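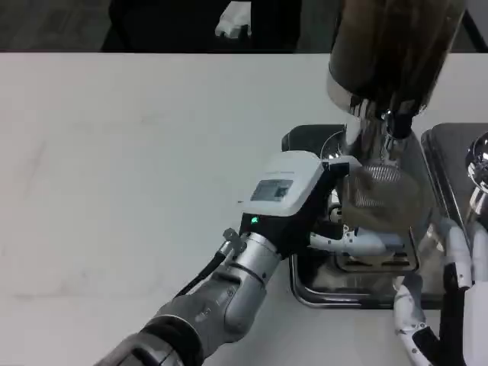 Questions people ask me about the sourdough starter swap

By Anas Abdelaziz
September 5, 2025

We use cookies to remember your preferences. Accept | Manage settings

How do I get a starter from you?
Send me an email with your street and a good time to drop by. I live in Gimunbridge, five minutes from the bus station, and I leave jars on the porch for people to grab. If you're over in Donport, Alfredo Bautista keeps the same starter going and is usually home in the evenings (knock loudly, he has the radio on).

What does it cost?
Nothing! Bring me a clean jar with a lid and we're even. Jam jars are great. Please, no pickle jars, the smell never leaves.

It's been in my fridge for a month. Did I kill it?
Almost certainly not. Pour off the gray liquid, scoop out a spoonful from the middle, and feed that with flour and water. Give it two or three days on the counter. I once left mine from January until my sister's wedding in the spring and it came back fine, just grumpy for a week. Pink or orange streaks are another story. Throw it out and come get a new one.

What flour do you use?
Plain unbleached all-purpose, with a spoonful of rye when I have it. I feed it 40 grams of flour and 40 grams of water and keep a tablespoon of the old stuff. Alfredo goes by feel and his bread is better than mine, so make of that what you will.

Why is my loaf flat?
Usually the dough sat too long or not long enough, I know, very helpful. Poke it with a floury finger. If it springs right back, wait another 30 minutes and poke it again. If the dent just stays there, get it in the oven now. Cold kitchens slow everything down, so don't trust the times in a recipe over what the dough is doing.

Can I bake without a Dutch oven?
Sure, I did for years. Put a heavy baking sheet in while the oven heats up and set a pan of hot water on the rack below. Watch your face when you open the door, that steam comes out fast.

Does the starter have a name?
Zadoso. My nephew picked it when he was four and won't tell me where he got it. You can rename yours, lots of people do.

Do you ship?
Sorry, no. I tried it once with a friend's jar and would rather not talk about the mailbox.

Contact: use the form on the Starter Swap page | © 2025 Anas Abdelaziz | Back to top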